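Patia cloth folding: gallery

Demico put out a result in December saying that recordings made by hand, with a gripper tool and no robot in the room, were enough to teach an arm to fold laundry. We had doubts, so we tried the method ourselves at Kindwood. The gallery is short on purpose.
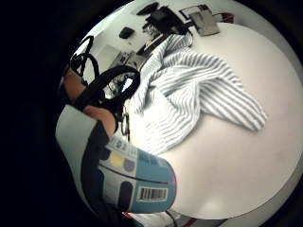

A striped cloth on the round white table, still in a heap, with the strapped hand close by.

One reader, writing in after our first notes went up, asked why we bother with crumpled cloth at all when the published score was for cloth laid out flat. Fair question. Flat cloth is the easy case, and a score earned on it says little about a basket of washing. We think the heap is where the claim should be tested.

What we did: 2078 recordings, all by hand, then training on the Mets arm with the settings Demico printed. We changed 2 of them, both to do with how fast the gripper closes, and reran everything when the first set looked too good.

What we got: out of 53 trials starting from a heap, the arm finished 19 folds we would accept. Demico would probably accept more. Their rule counts a fold as done when the corners end up near each other, and by that rule a twisted cloth can pass.

Stripes may also be helping. They show the camera which way the cloth runs, and we have yet to run the same test with plain white on a white table. Until somebody does, I would not call this solved, and I would be careful about quoting our number too.

Trial sheets are kept with the Patia notes at Kindwood. Page last changed 5 March 2018.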